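Can a robot arm clear and wipe a kitchen table yet? (small rental, real budget)

Asked by plitberg_hosts
19 Sep 2020
Tags: home automation, cleaning, robot arms

Ok so. I run a small vacation rental, Plitberg, 6 units, and turnovers are killing me. Bedding I can live with. It's the table. Every guest leaves stuff on the table — coffee bag open, wrappers, cans, random junk, and it all has to get put back or tossed before anybody can wipe anything.

Cousin keeps telling me arms are cheap now and I should just get one per kitchen. Budget is up to 3,000 total, not per unit lol. So what I want to know is

can it tell trash from not trash
can it pick up glass without breaking it
does it need somebody standing there the whole time

Not looking for the vacuum kind, already have two of those and they're fine. Just the table.

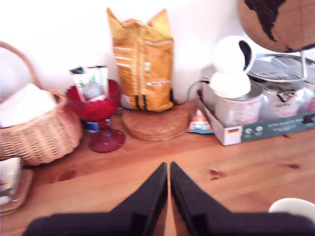

Also if the answer is "not yet" please say how far off, becuase I have to decide on hiring before November. Thanks

3 answers

Answer from Yolanda Abernathy
Accepted

Short version: no for a rental. Kind of, for a lab bench.

I did tabletop work with a two-finger gripper on the Montoya setup for a while, so this is from that and not from a brochure. Going down your list.

Trash or not trash. Worst of the three. A folded-over coffee bag is half full or it's empty and from outside it's the same bag. Same with a crumpled wrapper, could have one piece of candy left in it. You look at it and poke it and you know. The arm needs a rule, and your guests don't follow rules. You can tell it "all foil goes in the bin" and then somebody's good coffee goes in the bin.

Glass. Possible. Stemmed stuff is a pain, the base catches and the weight is up top, worse if someone stuck things in it. We ran the same stemmed glass over and over and got 41 clean lifts before the first bad one, which sounds great until you do the math on a season of turnovers. Clear glass is harder than colored, the depth camera sees right through it.

Short fat cylinders, caps, lids, jars with some shoulder on them: easy. Two flat fingers, come down from above, close, done. If your whole table was that I'd say go for it.
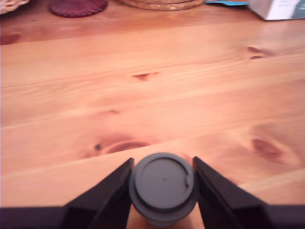 Standing there: yes. Not every second, but somebody in the building. It stops when it's unsure and it is unsure a lot. We averaged 19 minutes on a table I could clear in two. Cables were the big one, anything with a thin cable on it, the fingers snag it and drag whatever's on the other end.

Wiping is its own problem. Bare wood you can do a dumb back and forth pattern and it's ok. But it has to be bare, and getting to bare is the part you're asking about. Also who washes the cloth.

How far off, I don't know and I'd be suspicious of anyone who gives you a year. Hire the person. For your money I'd get bins with lids for each kitchen and a tray so the loose stuff moves in one go.

Edit: forgot, check your insurance before putting anything with a motor and an arm in a room guests sleep near.

Comments on this answer

plitberg_hosts: ok that's pretty clear. tray idea is good. The cable thing I never would of thought of

Yolanda Abernathy: yeah move chargers off the table if you ever do try one

Answer from elis_fan_22

We had the Elis arm at work for the parts counter and it was fine?? Same six parts all day in the same spots. Picks it up puts it down. I think people are too negative about these. If you tell guests to leave things in the same place it would probly work. Put a sign up.

Comments on this answer

plitberg_hosts: they don't read the checkout sign now

Answer from dm_tabor

Look at Floltau, they rent instead of sell. Haven't used it myself. No idea if they do kitchens, last I saw it was bins and shelves only. Might be worth an email.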